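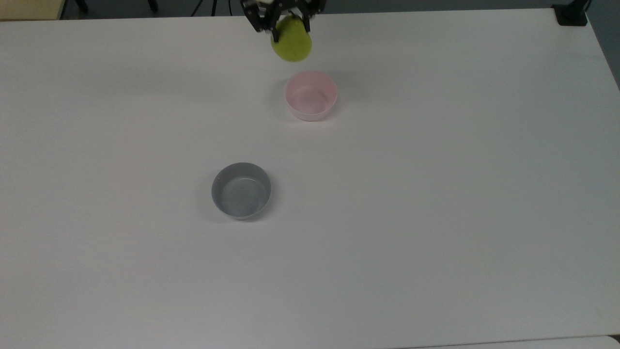
Transfer test on the bench cell: gripper with the yellow-green piece, pink and gray bowls.

Home Forums Work Cells Members Search Log in

Bench transfer cell going live: what happens to the two operator positions

Reading time: 5 minutes

**kit_line_4**
April 2, 2020

We run sample kitting at the Stestirov site. Until now the transfer step has been manual: take a piece from one bowl, put it in another bowl by color code, log it, repeat. Two operators per shift, seated, 800 transfers per shift between them. Management has approved a single-arm cell with a two-finger gripper for this step, integrated by Ng, with the Fondus scheduling software on top.

The proposal is to remove both seated positions and create one "cell attendant" per shift. The second operator moves to labeling. I am the line lead and have to write the job description for the attendant. The draft I was given is four lines long and says "monitor cell and respond to faults." I don't think that describes a job.

Questions for people who have been through it:

1. What does the attendant do when there is no fault?
2. Who is allowed to edit pick positions?
3. Did your pay grade for the position change?

Current numbers from the acceptance test: 416 attempts, 391 completed without a person stepping in. The other 25 were stopped and cleared by hand.

**torque_spec**

391 out of 416 is 94 percent. At 800 per shift that is 48 interventions. On an eight-hour shift you have one every ten minutes. Your attendant is not monitoring anything, your attendant is clearing faults all day. Write the job description around that number and ask for it to be revised when the number changes.

**kit_line_4**

The integrator says most of the 25 were bowl placement. Operators put the bowls down by eye and the taught position assumes they are where they were yesterday. Table is plain white with no fixture or marks where the bowls go. I asked for a locating plate and was told phase two.

**ohm_and_away**

Don't accept phase two on that. A plate with two recesses is a morning of work in any machine shop. Without it you have moved the precision requirement from the robot to the person setting down the bowl, and the person gets written up when the pick misses.

We had the same thing on a dispensing cell. Fault log had a field for "operator error" and none for "no fixture." After a month the log said the operators were the problem.

**torque_spec**

Agree on the plate. Disagree that it is the main issue. What is the clearance between the fingers and the inside wall of the bowl? With a round piece and a straight-down approach the fingers need room on both sides, and when the piece rolls against the wall you lose one side. Fixing the bowl does nothing for that.

**kit_line_4**

I don't have a clearance figure. The second camera shows the approach better than I can describe it.
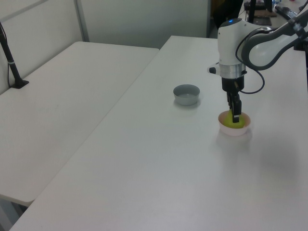
Fingers in the pink bowl, closed on the piece. Gray bowl to the left.

The arm comes down with the fingers vertical. There is one piece per bowl in the test. In production there would be more than one, and nobody has tested that yet.

**torque_spec**

Then your 94 percent is for the easy case. I would not sign off a headcount change on it. Ask for a repeat with production fill levels, 200 attempts minimum, same operators setting the bowls who will be doing it on shift.

**palletwise**

Going to disagree with the general direction. I was a seated operator on a job very close to this one for three years and my wrists are still not right. The cell took the transfer step and I went to attendant. Yes, the first months were mostly clearing faults. It was still better than 400 identical hand movements a shift. If the thread ends with "delay until perfect," the people in those chairs keep doing the transfers.

To answer the three questions from our site:

1. With no fault: staging full bowls, removing finished ones, wiping the table and fingers, checking finger wear at shift start, reconciling the count against the log.
2. Attendants can touch up a taught position by a few millimeters. Anything larger goes to the technician. The limit is set in the controller, so it does not depend on anyone remembering the rule.
3. One grade up, after we asked. It was not offered.

**ohm_and_away**

Point taken on the wrists. My objection is to cutting to one person on day one. Keep both for the first month, one at the cell and one doing overflow by hand, and swap at the break. Both then know the cell. With a single attendant per shift you have no cover for sick days, and whoever covers will not know how to restart it.

**shift_b_lurker**

Second operator on a similar line here, the one who got moved to labeling. Nobody mentioned that labeling runs at a fixed conveyor pace. On transfer I set my own pace and could get ahead before a break. On paper it was a lateral move. Check that before you tell someone it is equivalent work.

Also check what Fondus reports. Ours was set up to show idle time per attendant, and it counted waiting for the arm as idle. Took two review meetings to get it turned off.

**kit_line_4**

Useful, thank you. I hadn't looked at the Fondus reports at all. Revised draft going in on my side:

- Both operators retained through April and rotated between cell and manual overflow.
- Locating plate before go-live.
- Repeat test at production fill, 200 attempts, results shared with the shift.
- Attendant duties listed as palletwise gave them, with touch-up rights inside a set limit.
- Grade review for the attendant position.
- Waiting time not reported against the person.

I expect to lose the plate argument and the grade review.

**torque_spec**

Put the clearance measurement in there too. Calipers, five minutes.

**palletwise**

Don't trade the grade review for the plate. They will offer you that.

**kit_line_4**

Noted on both. Integrator is on site again next week and I'll ask for the finger dimensions then.

Related threads
Fault codes: who should own the category list?
Tutero handheld pendant, left-handed use
Finger pad wear on smooth round parts
Moving from seated work to standing attendant, floor mats
Labeling conveyor pace after reassignment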